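Why Do Clothes Wrinkle?

Take a shirt out of a full laundry basket and it will probably be covered in creases. The same shirt was smooth when it went in. So what happened?

Cloth is made of threads, and threads are made of tiny fibers. Cotton fibers are built from long chains of very small parts called molecules. The chains hold on to each other with weak links. Heat, water and weight can break those links. When the cloth cools and dries, the links form again in new places. If the cloth was folded at that moment, the fold stays.
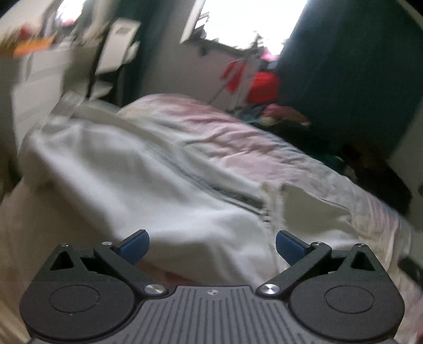 White cloth on a bed. The raised folds look bright and the hollows look gray.

Light makes wrinkles easy to see. A fold that sticks up catches the light, and a dip stays in shadow.

Some fabrics wrinkle more than others. Linen creases quickly. Wool is springy and often goes back to its old shape – hang a wool sweater vest up overnight and many creases will be gone.

To keep your clothes smoother:
Take them out of the dryer soon after it stops.
Lay each one flat and brush it with your hands, from the middle out.
Close the zipper before you fold a jacket.
Put heavy things at the bottom of the pile.

Written by Kristine Dalisay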